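Liste de discussion : coworking Raner – vie commune
Objet : Re : Re : Le micro-ondes, la cuisine du troisième et moi
Date : 8 juin 2019

Bonjour à toutes et tous,

Je réponds dans le texte, comme au siècle dernier, parce que le message d'origine contenait plusieurs questions et que les réponses arrivées jusqu'ici portaient toutes sur la machine à café.

Le message d'origine, pour celles et ceux qui prennent le fil en route :

> Bonjour,
>
> Je viens d'arriver au troisième, côté Lengyel, et je découvre
> la cuisine. J'ai voulu réchauffer mon déjeuner hier et j'ai
> renoncé, pour plusieurs raisons.
>
> 1. Je n'ai pas compris les touches. J'ai appuyé sur celle qui me
> paraissait la bonne et l'appareil est parti pour dix minutes. Il
> s'agissait d'un bol de soupe.
>
> 2. Quelqu'un m'a dit qu'il ne fallait pas mettre de couvercle,
> quelqu'un d'autre qu'il en fallait absolument un. Les deux
> avaient l'air très sûrs d'eux.
>
> 3. Le plateau en verre, on a le droit de l'enlever ? Il y avait
> une tache dessous et je ne voulais pas qu'on pense que c'était
> moi.
>
> 4. Y a-t-il un tour de nettoyage ? Je n'ai rien trouvé dans le
> livret d'accueil, à part un paragraphe sur les vélos.
>
> Merci d'avance, et désolé pour la soupe.

Sur la soupe, d'abord : tout est pardonné. Elle a rejoint une longue tradition. Les anciens se souviennent du gratin de novembre, dont l'odeur a tenu jusqu'aux congés de fin d'année et dont l'auteur lit cette liste. Je ne le regarde pas.

> Je n'ai pas compris les touches.

Personne ne les comprend du premier coup. Sous l'afficheur se trouvent les touches de durée rapide. Elles s'additionnent : chaque pression ajoute la durée imprimée au-dessus. Si l'on appuie une fois, que rien ne semble se passer et que l'on insiste, l'appareil prend note de l'insistance. Je soupçonne que la soupe vient de là.

Il faut ensuite lancer la cuisson, avec la touche de démarrage. Ouvrir la porte interrompt tout, mais le temps restant demeure en mémoire. La personne qui passe après vous hérite donc de vos trois minutes et quelques, et son croissant aussi. Soyez gentils, remettez à zéro avant de partir.

Pour le reste du clavier, les programmes imprimés en tout petit et consorts, je n'ai pas de doctrine. Un collègue de chez Tudden a essayé le programme de décongélation sur un pain entier et en parle encore comme d'un voyage.

> Quelqu'un m'a dit qu'il ne fallait pas mettre de couvercle,
> quelqu'un d'autre qu'il en fallait absolument un.

Les deux ont raison et c'est pénible. On couvre, mais sans fermer : un couvercle posé de travers, une assiette retournée, la cloche en plastique quand elle n'est pas partie vivre dans un bureau (elle est revenue trois fois, je garde espoir). La boîte hermétique clipsée des quatre côtés, non. Elle gonfle, elle s'ouvre toute seule, et la sauce tomate voyage très bien.

Pas de métal, évidemment. J'inclus dans le métal le liseré doré de la jolie assiette que quelqu'un a déposée dans le placard, qui est à réserver aux biscuits. J'inclus aussi la fourchette « juste pour trente secondes ».

> Le plateau en verre, on a le droit de l'enlever ?

On a le droit, on a même ma bénédiction. Il est posé sur son anneau à roulettes et se soulève bien droit, à deux mains, une fois refroidi. Il passe sous l'eau chaude avec du liquide vaisselle et se sèche avant de retourner en place. L'anneau se lave aussi, à la main, et c'est lui que tout le monde oublie. Quand le plateau se met à tourner avec un bruit de valise sur des pavés, c'est généralement qu'un grain de riz s'est logé sous une roulette.

Au remontage, l'anneau d'abord, bien centré, puis le plateau. Si le verre penche, on recommence. Je le précise à cause d'un certain mug.
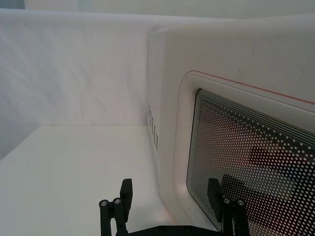
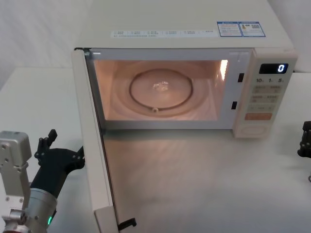
Le micro-ondes du troisième, porte fermée puis porte ouverte.

NETTOYAGE, MODE D'EMPLOI

> Y a-t-il un tour de nettoyage ?

Il y en a eu un. Il était affiché sur le réfrigérateur, sous un aimant, puis sous un menu de pizzeria, puis nulle part. Je propose de ne pas le ressusciter et de s'en tenir à une règle simple : ce qui a explosé pendant que vous réchauffiez est à vous. Cela vaut aussi quand vous étiez au téléphone.

Pour le nettoyage complet, qui reste nécessaire de temps en temps même chez les gens bien élevés, voici comment je procède. Cela prend 11 minutes, j'ai chronométré pour faire taire une contestation au deuxième étage.

– Un bol d'eau avec un demi-citron pressé, et le demi-citron dedans. À défaut, deux cuillerées de vinaigre blanc, en sachant que l'on vous en parlera l'après-midi.

– Une cuillère en bois dans le bol, pour que l'eau ne se mette pas à bouillir d'un coup au moment où vous la prenez. Quatre minutes à pleine puissance.

– On laisse la porte fermée encore quelques minutes. C'est la vapeur qui travaille, allez relever votre courrier.

– On sort le bol avec un torchon, il est brûlant. On débranche. Le plateau et l'anneau partent à l'évier.

– Éponge douce sur les parois, en commençant par le haut. Le plafond est toujours la partie la plus sale et la moins regardée, il suffit de se baisser pour s'en convaincre et de le regretter.

– Le tour de l'ouverture et le bord intérieur de la porte, avec un chiffon à peine humide. On évite de faire couler quoi que ce soit dans les fentes où s'engagent les crochets. Les crochets eux-mêmes, on les essuie et on ne tire pas dessus : sans eux, l'appareil refuse de démarrer, et il aura raison.

– La vitre de la porte, des deux côtés. Côté extérieur, un chiffon en microfibre sec suffit pour les traces de doigts. Le côté vert des éponges est interdit partout. Je sais qui l'utilise.

– Les touches, appareil toujours débranché, chiffon humide bien essoré. Pas de spray directement dessus.

– Sur le flanc, les petits trous d'aération se dépoussièrent à sec. On ne colle rien dessus, on n'appuie rien contre, et en particulier pas le rouleau d'essuie-tout, qui a pourtant ses habitudes à cet endroit.

On laisse ensuite la porte entrouverte un quart d'heure, le temps que tout sèche, et on la referme. La porte ouverte toute la journée, c'est la lampe qui brille pour personne et une hanche meurtrie par semaine, le passage vers l'évier étant ce qu'il est.

LE RESTE, EN VRAC

Le produit Prandar rangé sous l'évier est un décapant pour four. Il ne va pas dans le micro-ondes, ni sur le plan de travail, ni sur la cafetière, où il a déjà été tenté. Si quelqu'un veut bien le rapporter chez lui, il a ma gratitude.

Entre midi et une heure, nous sommes parfois 6 à attendre avec notre boîte à la main, dans un silence de salle d'attente. Deux suggestions : les lasagnes congelées passent après les autres, et l'on ne réserve pas son tour en posant une boîte sur l'appareil. On le réserve en étant là. Les gens de chez Tudden mangent à onze heures et demie et semblent heureux, je transmets sans commentaire.

Le poisson. La question revient tous les ans, elle a fait l'objet d'un vote dont les résultats sont contestés. Ma position n'a pas varié : fenêtre ouverte, porte du couloir fermée, cloche obligatoire, et on reste sur place pour assumer.

On m'a redemandé aussi s'il fallait un second appareil. Il y a de la place pour lui, à condition de déménager la bouilloire, le grille-pain et le pot à couverts, qui ont chacun leurs défenseurs. Le dernier échange sur le sujet comptait plus de messages que nous n'avons de bureaux. Si vous tenez à le rouvrir, changez l'objet du message, par pitié pour ceux qui trient.

Enfin, au nouveau venu du côté Lengyel : la tache sous le plateau n'était pas de vous. Elle est antérieure à mon propre contrat. Si elle résiste au citron, un peu de bicarbonate délayé dans l'eau, dix minutes de patience, et on rince. Si elle résiste au bicarbonate, laissez-la, elle a gagné.

Il reste un demi-citron dans le bac du réfrigérateur, servez-vous.

Bon appétit,
la personne du troisième qui répond aux messages sur la cuisine

--
Vous recevez ce message parce que vous êtes inscrit à la liste « vie commune » de Raner.
Pour vous désinscrire, répondez avec le mot STOP en objet. Merci de ne pas l'envoyer à toute la liste.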